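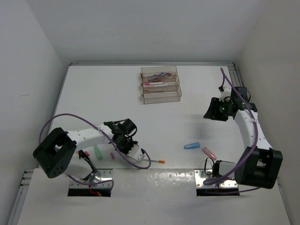

Llegué a Rekadano con la pregunta que me hace mi madre cada Navidad: ¿para cuándo el robot que me recoja la casa? Triin Lepik se rió antes de que terminara de formularla. «Dile que siga guardando la escoba», me soltó, y me puso un café (malísimo, por cierto).

Triin lleva 2 años enseñando a dos brazos a ordenar cosas de escritorio: rotuladores, tapones, bandejas con compartimentos. Yo esperaba algo más vistoso, la verdad. «Todo el mundo espera que doblen camisas», dice. «Pero un tapón suelto ya es un problema serio. Es pequeño, rueda, y según cómo caiga hay que cogerlo de otra manera».

Le pregunté por los números y no se escondió. En la última tanda hicieron 2.654 intentos de guardar un rotulador en su sitio y salieron bien 1.388. ¡Poco más de la mitad! «Mi sobrino de cuatro años lo hace mejor, cuando quiere», admite.

¿Y en una tienda o en un taller? Ahí entra Elvira Arango, encargada de almacén en Zomar, que se apuntó a la charla y no se calla una. «A mí me vale un robot lento si no tengo que estar pendiente», cuenta. «El que probamos nos pedía ayuda 13 veces en una mañana. Para eso lo hago yo y acabo antes». Triin asentía, un poco colorada.

Lo de tener dos brazos me intrigaba, así que insistí. Según Triin, destapar un rotulador pide que uno sujete y otro tire, y coordinarlos le ha costado más que ninguna otra cosa. «Con uno solo vas mucho más tranquila», suspira.

Antes de irme le pedí una fecha para mi madre. No quiso dármela. Elvira, ya con el abrigo puesto, pidió que empezaran por los calcetines.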